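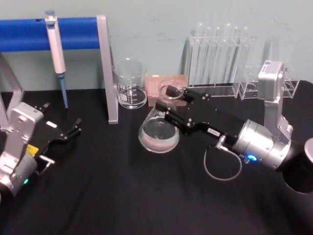
Figure 1. Glassware on the black cloth, with the pink tray behind the flask.

So this part of the Skavden project is the bench layout, which I thought would take an afternoon and ended up eating most of February. I had a budget of 200 for everything and spent a fair bit of it on glass, the conical flask included. We went for a black cloth because clear glass nearly vanishes against a pale wall — my first go was on a bare white top and I kept losing the rims!

The pink tray has a grid of little square wells, and I like it near the flask so small vessels don't travel far. I tried 6 layouts and kept notes on each in Grokach (messy ones, sorry to my marker). Crowding was the big problem. Tall things at the back helped loads, and I'd leave wider gaps next time. The full list of kit is in the appendix.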